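Setting Up the Two-Arm Kitchen Cell in Simulation

I've now set this cell up from scratch more times than I'd like to admit, and every time I forgot some step I'd sworn I would remember. So I'm writing it down properly, for me and for anybody else who has picked up the Penari kitchen package and is staring at two arms lying in a heap on the floor.

You'll need the Penari package itself, the Hemau controller (the joint driver, not the old teach panel) and a machine with a reasonable graphics card. I run it on my desktop at home and the fan complains, but it copes.

Load the counter first

Start with the counter and nothing else. Load it, let it sit, and check that its top surface is where the package says it is. Mine came in 35 millimeters too low after I'd merged somebody's update, and I spent a whole evening blaming the arms for it! If yours is off, fix the height in the counter file. Don't go nudging the arms to match, or you'll be nudging them forever.

Mount the arms

Bring in the right arm, then the left. Each one has its own base offset, and the two offsets are not mirror images of each other, however much they look like they should be. Copy them from the package notes exactly.

Before you turn gravity on, put both arms in the home pose. This is the step I always skip. With gravity on and no pose set, they drop, the wrists go straight through the counter, and the solver flings everything across the room trying to sort it out. Funny the first time.

Once they're home, turn gravity on and watch the joints for a bit. A tiny sag at the shoulder is fine. If you see buzzing at the wrist, your damping is too low. I double it, look again, and usually stop there.

Zero the grippers

Close each gripper all the way, read the finger position and write that number in as zero. Then open and close it a few times and see if it comes back to the same place. If one finger lags behind the other, look at the mimic joint setting, which Hemau resets to off whenever you reload (why, I have no idea).

Do this one gripper at a time. I once wrote the left zero into the right gripper's file and got a hand that could hold a melon and absolutely nothing smaller.

Add the things to pick up

Only now do I put the kitchen stuff in. Drop things from just above the surface and give the simulation 300 steps to settle before you ask an arm to move. Anything thin or made of wire needs a proper collision shape. The automatic one wraps the whole thing like a parcel, so a basket turns into a solid block and you can't get anything in or out of it.
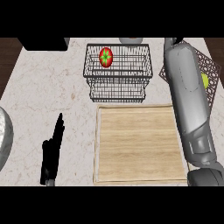

A tomato in a wire basket makes a good first test. The fingers have to come down inside the rim, so a bad wrist offset shows up right away as a clank on the side. I run the approach slowly, stop above the tomato, and look at it from overhead before letting the gripper go down. After that I try putting it on the cutting board.

Tamás Pap wrote to me after trying these steps and said I should check the contact friction before touching the grip force, because he'd been cranking up the force for days and the fruit just squirted out faster. He's right, and I've changed my own order to match. Set the finger friction first, then raise the force in small steps until the tomato stays put through a slow lift.

Keeping it healthy

Save a copy of the settled state as soon as you're happy with it, and start every session from that copy. I also redo the gripper zeros after any Hemau update, plus a quick check of the counter height (see above, sigh).

If an arm starts drifting away from home over a long run, look at your time step before you go retuning all the gains. I had mine set too coarse from last November right into spring, and halving it cured the drift completely. The runs take longer now, so I start the long ones before dinner.

Next I want to get both arms passing something between them, and for that the two bases have to agree with each other much better than mine do at the moment. I'll add a section when I've got it working.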